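Visitor Questions: The Open Day at the Harju Workshop

Reading time: 6 minutes

We use cookies to remember your preferences and to see which pages people find useful. By continuing to read you agree to this. Manage settings

Updated June 9, 2020

Thank you so much for your interest in spending a day with us! We get a lovely pile of mail before every open day, and a good many of the letters ask the same things, so we have gathered the answers on one page. If yours is missing, write to us through the form and we will answer as soon as we can (it may take a few days when the workshop is busy).

What is the open day, exactly?

It is a day when we unlock the front doors at Harju, put the kettle on, and let people wander through the rooms where we teach robot arms to handle ordinary household things. There are demonstrations all through the day, a short talk in the morning, and plenty of time in between to stand at a table and ask whatever you like. Some visitors come for half an hour and some bring lunch and stay until we start sweeping up, and both are perfectly welcome.

Do I need to know anything about robots?

Not a thing. Our presenters are used to starting from the very beginning, and they are also happy to go down the rabbit hole with anyone who builds arms at home and wants to talk about gear ratios until closing time. If a talk is going over your head, please raise a hand. You will be doing a favor to the six people behind you who were too shy.

Do I have to book, and what does it cost?

The open day is free. The morning talk does need a booking, as the room seats 60 and the fire rules are the fire rules. The demonstration tables do not need one – just walk up and join whichever group looks interesting.

How do I get there?

We are at 1323 Justadholm Road, on the side facing the water. The bus stops at the end of the road and it is a flat, easy walk from there. If you drive, please use the lower lot, since the upper one is kept free for deliveries and for visitors with a parking permit for disabled drivers. The blue gate looks closed even when it is open, so give it a good push.

What are Plinilach and Pimico?

These are our two demonstration programs, and we do get asked this a lot! Plinilach is the older one, and it is all about picking things up and setting them down again where you meant to. Pimico is newer and deals with sorting: which thing goes in which bin, and what to do with the thing that belongs in none of them. You will see both names on the signs in the hall. Plinilach is in the large room on the left and Pimico is upstairs, with an elevator by the coats.

Can children come along?

Oh yes, please bring them. Children under 13 need a grown-up with them at the tables, and everyone of any age stays behind the yellow line while an arm is moving. We have a drawing corner for the little ones who have had enough, and a quiet room with a sofa where you can feed a baby or just sit down for a while.

Will I get to drive a robot myself?

If the line is not too long, yes. At one of the Plinilach tables a presenter will hand you the controls and talk you through opening and closing the gripper, moving it forward, and coming down over an object. It is slower than people expect, and most folks stick their tongue out while they do it. You have a few minutes each, a little longer if the room is quiet.

What do the robots pick up?

Everyday things, mostly from the kitchen cupboard and the desk drawer. We like objects that people already know how it feels to hold, because then you can judge the robot's manners for yourself. The one we are asked about most is the clear plastic cup. On a pale wooden table it nearly vanishes, and all you have to go on is a faint curved outline and a bit of odd brightness in the grain. On top of that the arm can throw a big gray shadow right across the spot where you are trying to look. Visitors who have been quite relaxed with other objects get very quiet at this one. Take your time with it, and go in with the gripper wide open.

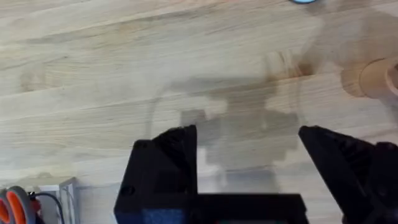

May I take photos or film?

Please do, and share them with us if you like. We only ask that you turn off your flash near the tables and check with other visitors before filming their children.

Is there food?

Coffee, tea and buns all day, and soup from noon until the pot is empty. The soup is vegan and the buns are not.

I can't make it this time. When is the next one?

We hold a smaller winter open day in December, with the same demonstrations and fewer people, and rather more candles (well away from the tables). Schools and clubs can also ask for a visit of their own – use the form and put code 3423 in the subject line so that it lands in the right inbox.

Sign up for our newsletter and hear about open days first. You can unsubscribe at any time.

Comments (4)

tealkettle
Is the upstairs room okay for a wide wheelchair? My dad would love the sorting one.

Workshop team
Yes, the elevator and both doorways are wide enough, and we can lower one of the tables if you let us know when you arrive. We look forward to meeting you both!

gardenpath_ok
Went last year and waited ages for the controls, but the presenter was so patient with my daughter. That see-through cup is a beast. Bring a snack for the line.

mossy77
Does the soup have celery in it?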